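Gurkunport solenoid dropout fault

The Gurkunport solenoid dropout fault was a recurring failure in an automated sorting cell at the Villalobos plant in Gurkunport, in which a robot arm released or lost small push-pull solenoids partway through a transfer. It is usually discussed together with the lacquered work surface on which the cell operated, as the two proved to be connected.
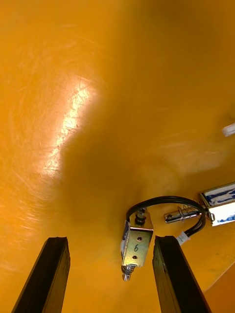
Two push-pull solenoids on the glossy work surface, seen from the wrist camera. The bracket of the one between the fingers is marked "6".

Background

Villalobos refurbished valve actuators and door latches, and its Gurkunport plant received used solenoids in mixed lots. The parts were tipped onto a flat table, located by a camera on the robot's wrist, picked up with a two-finger parallel gripper and placed in a test fixture. The arm and gripper were supplied by Turka. The vision software, Zuvano, was written by a contractor and estimated the position and angle of each part from a single wrist image taken before the final descent.

Incoming solenoids kept their lead wires, which were not tied or trimmed. Numbers were written on the brackets by hand so that test results could be matched to parts.

Description of the fault

The fault appeared in July, shortly after the original matte tabletop was replaced with a lacquered orange-yellow one. The new surface had been chosen because it was easier to wipe clean. Over a run of 2,091 picks the controller logged 93 dropouts. A dropout was defined as any pick in which the gripper reported a closed grip at the start of the transfer and an empty one at the fixture.

Most of the dropped parts fell back onto the table. In 2 cases a solenoid was carried off by its lead wire after the body had slipped free, and swung into the guard panel beside the fixture. No one was injured. The second of these led to the cell being shut down, as the guard door interlock had been found bypassed with a jumper during the same shift.

Cause

The investigation was led by Mechthild Lehner, a controls engineer at the plant. Her report identified two separate errors that tended to occur together.

The first was optical. Overhead lighting produced a strong streak of glare on the lacquer, and polished metal brackets took on the color of the table. Zuvano located parts by their outline, and where a bracket edge had low contrast against the surface it placed the edge too far inward or outward. The resulting grip was off center, with the fingers closing on the bracket's corner or on the plunger. A plunger slides under load, so a grip of this kind could pass the initial check and then fail as soon as the arm accelerated.

The second concerned the wires. A lead looping above the body could enter the path of a descending finger. When wire was trapped between finger and bracket, the gripper stopped short of its expected width but still within the accepted range, and reported a valid grip. The insulation then compressed during the move and the clamping force fell.

Wear on the finger faces was considered as a third cause. The fingers were swapped for new ones for 800 picks with no clear change in the dropout rate, and the report lists wear as a minor factor only.

Corrective action

The lacquered top was covered with a matte gray mat and the overhead lamps were fitted with diffusers. The accepted grip width was narrowed for each solenoid type, and a second width reading was added after a short lift - before this change, grip was checked only at closing and at the fixture. Parts that failed the second reading were set down and imaged again from a different angle.

Transfer speed was reduced until the interlock wiring had been inspected. The jumper was removed and the interlock terminals were moved to a locked cabinet. Lehner also recommended that leads be coiled before parts entered the cell, but this was not adopted on grounds of labor cost.

See also

Machine vision lighting
Parallel gripper
Safety interlock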